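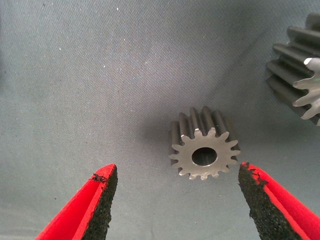
Is my little gear worn out, or is it supposed to be pointy?

Asked by tulipbench, Sat 27 July

Hi everybody! I'm cleaning up my late uncle's Arna bench lathe (a sweet old thing, and heavier than my dog) and I've got the small steel spur gear out on a cloth with the bigger one that runs against it. The small one's teeth look awfully pointed to me, almost like a star, while the big one has rounder ones. Do I need a new one before I put it all back together?

2 answers

Sena Aidoo
What a nice project to inherit! Small gears with few teeth very often look pointier than their larger partners, so I wouldn't panic over the shape alone. Look at both sides of each tooth, and if one side is hollowed out and the other isn't, that's wear. Run a fingernail along the length of the ridges too, feeling for a step. And check how it fits on its shaft, as a sloppy bore will make more racket than a tired tooth ever will. Mine went 7 years after I first fretted over it, bless it.

gravelroad82
just buy new ones, always change both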